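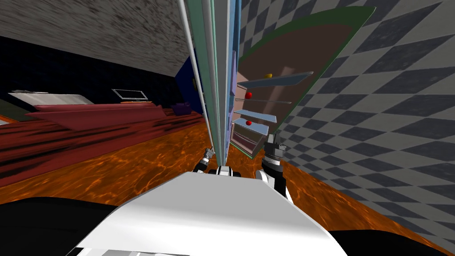

Flisholm Shelf Labels: data card

What is in it

3222 rows of text copied from shelf-edge price labels in small grocery stores. Each row has the product wording as printed, the price, the unit price if one was given, and a store code. Collected by Kiros Ayele and Hagos Mersha, cleaned up by Kiros. Last changed 3 June 2023.

What people say it is good for

The Negash project page calls this set "a reliable picture of what food costs." I would not go that far, and I helped type it in. It tells you what the labels said. Whether the register agreed is another matter, and we checked that in only five stores. In 3 of those, at least one label was out of date.

Known problems

Unit prices are a mess. Some stores give them per pound, some per ounce, and one switches between the two on the same shelf. The column unit_price keeps whatever was printed. There is a second column, unit_price_fixed, which Hagos worked out by hand. I have found mistakes in it and expect there are more.

Sale prices were supposed to be marked with an S. Roughly 3000 rows have the mark filled in one way or the other. Treat a blank as "we don't know" and please don't turn it into "no."

Product names are shortened however the store liked. "CHKN BRTH LS" is probably low-sodium chicken broth. We left these alone after an early try at spelling them out gave us a row for "chicken birth."

Please don't

Use it to rank stores. The Semden stores were visited on weekday mornings and the others whenever someone was free.

Use it to track price changes. Most labels were read only once.

Files

labels.csv is the full set. stores.csv has the store codes and a general area, no street addresses. The old file plolell_merge.csv is still in the folder and should be ignored, as it holds duplicates from the Plolell list.

Fixes

Send the row number and what you think is wrong. A second round of label reading is planned for September, if the stores let us back in.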